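Bonden Field: Walk-Round Checklist Before Gates Open

Updated for March, with comments from the last walk-round left in. Keep adding yours! The comments are the best part of this sheet, and half of the items below started out as one.

Start at the north gate at least 3 hours before first pitch and go counterclockwise. Mark each item OK, FIX or CLOSED. A FIX can wait for the crew during the day. A CLOSED means tape goes up right now and the gate desk hears about it.

GATES AND CONCOURSE

North gate opens fully and pins back: OK
South gate opens fully and pins back: FIX
Comment: The south gate pins back fine, but the left pin needs a good kick. Grease ordered.

Exit routes clear to the full width of the markings: OK
Comment: What a difference the new yellow lines make. Last season we had merchandise tables creeping out a little further every homestand, and this time every table was behind the line before I got there. Great work, whoever set up.

Drain covers seated flat: OK
Comment: Walked on every one of them, including the two behind the Leka Grill.

Wheelchair ramp, handrail and landing: OK
Comment: Rail is rock solid since the re-bolt. Give it a proper shove anyway, both ends.

SEATING BOWL

Seats, all 1,168: 5 FIX, none CLOSED
Comment: Five loose seat backs, all in the third-base section and all in the top two rows. Numbers are on the repair board. Five is our lowest count ever at the start of a season and I did a small dance in row M.

Stair nosings and tread strips: FIX
Comment: Aisle 4 has a strip lifting at the corner, third step from the top. Glued and weighted, please check it again before gates.

Handrails in aisles 1 through 8: OK

Netting behind home plate, top cable and side ties: OK
Comment: Bring binoculars for the top cable. You can see every clip from the first-base side in the morning, when the sun is behind you.

Netting, down the lines: OK
Comment: One tie swapped near the visitors' dugout. Old one was sun-brittle. Spare ties are in the coffee can in the tool crib.

FIELD AND DUGOUTS

Outfield wall padding, all 16 panels: OK
Comment: Sixteen for sixteen! Press each panel at shoulder height and again at knee height. Panel 9 used to slide on its backing and it hasn't moved a hair.

Warning track free of ruts and stones: OK

Bases and anchors: OK
Comment: The anchor sleeves were full of clay again. Plugs go in as soon as the bases come out, every time.

Dugout rail padding and steps: FIX
Comment: Home dugout step has a chipped edge. Painted it orange for now. The patch compound needs a dry day.

Conversion to soccer layout, goal anchors: not in use this round
Comment: I checked the storage cradle all the same and both goals are chained. Can't wait to see the first switchover, the kids' league has waited all winter for it.

PRESS ROW AND BACK ROOMS

Power strips, cables and plugs free of damage: OK
Strips not plugged into other strips: OK
Cables kept off the walking path: FIX
Work surfaces cleared of bottles near any outlet: FIX
Comment: Floor is cluttered on one side, cables in a tangle. Look along the full length of each cable if you can reach it, and feel the plugs for a snug fit.

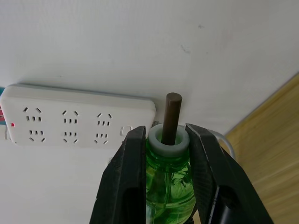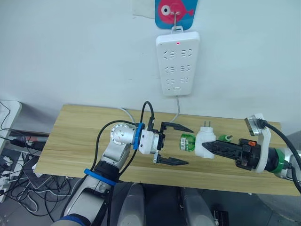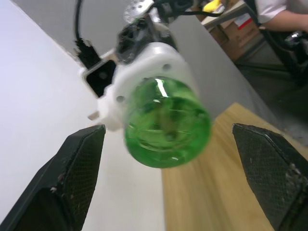 Press row door closes and latches on its own: OK
Emergency light over the back stairs, test button held: OK
Comment: Stayed bright for the full count. I love that button.

SCOREBOARD AND SOUND

Dastik scoreboard, all digits and the ball-strike row: FIX
Comment: The tens digit on the visitors' side drops one segment when the board is cold, so an 8 looks like a 6. It came back after warming up. Run the test pattern early and run it twice.

Scoreboard ladder cage locked: OK

PA announcement heard in every section: OK
Comment: Have someone read the evacuation message at normal speaking speed while you walk the bowl. It came through beautifully in the far corner of left field, where it used to sound like soup. The new Cakel horns are a treat.

Backup megaphones charged: OK

LIGHTS

All four towers, full power: OK
Comment: We lit them for 40 minutes and not a flicker. Seeing the infield under full lights for the first time since fall gave me goosebumps.

Tower fences and padlocks: OK
Comment: Tower 3 padlock replaced, same key as the others.

Low-level path lighting to the parking lot: FIX
Comment: One bollard out beside the bike racks. Plenty of light from its neighbors, but let's get it done before the first night game.

FIRST AID

Room unlocked and sign visible from the concourse: OK
Defibrillator status light green, pads in date: OK
Stretcher access from field and from both gates: OK
Comment: We pushed the empty stretcher the whole way from the bullpen gate to the ambulance bay and only had to stop for the hose reel. Hose reel has been moved, and the spot is now marked on the ground plan.

Ice: OK
Comment: Lots of it.

BEFORE YOU SIGN OFF

Read every FIX aloud to the gate desk.
Hang the clipboard on the hook inside the tool crib.
Take the binoculars off your neck (I got all the way home with them).

Open from this round: south gate pin, five seat backs, aisle 4 strip, home dugout step, press row cables and bottle, scoreboard digit, bollard by the bike racks.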